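Ticket: Records portal rejects disclosure bundles over 2000 pages
Site: Vustidville Police, Professional Standards
Product: Prulano case records
Status: Open (again)

Opened by Heike Kettler
Tried to send the complaint file in the Ruppert misconduct case to defense counsel. Portal says "Bundle accepted," then emails me that the bundle does not exist. The hearing is in July and the judge has already used the word "patience" in a tone.

Reply, Jacinto Zamudio, Trisbridge support
Please clear your browser cache and try again.

Heike Kettler
Cleared. Same result, and now it has forgotten my password too.

Jacinto Zamudio
Thanks. Found a page limit of 2000 per bundle. Yours is over. The limit is in the manual, under "Fonts." Please split the file into 2 parts.

Heike Kettler
Split. Part one went through. Part two arrived with the officer interviews sorted by file size, so the sergeant now answers questions 14 pages before they are asked.

Gunther Schmieder, Trisbridge, second line
Sorting bug confirmed - it ignores the index when a bundle has a suffix. Workaround: rename part two without the "_2" and resend. Patch is with Benedikt Lenz for testing.

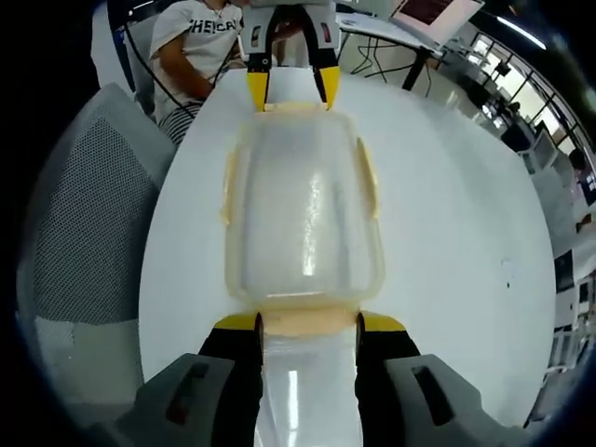
Translucent food container with latch tabs, on a white round table.

Heike Kettler
Renamed and resent at 4:40 p.m. Order is right. Portal now lists me as the accused officer. Please leave the ticket open.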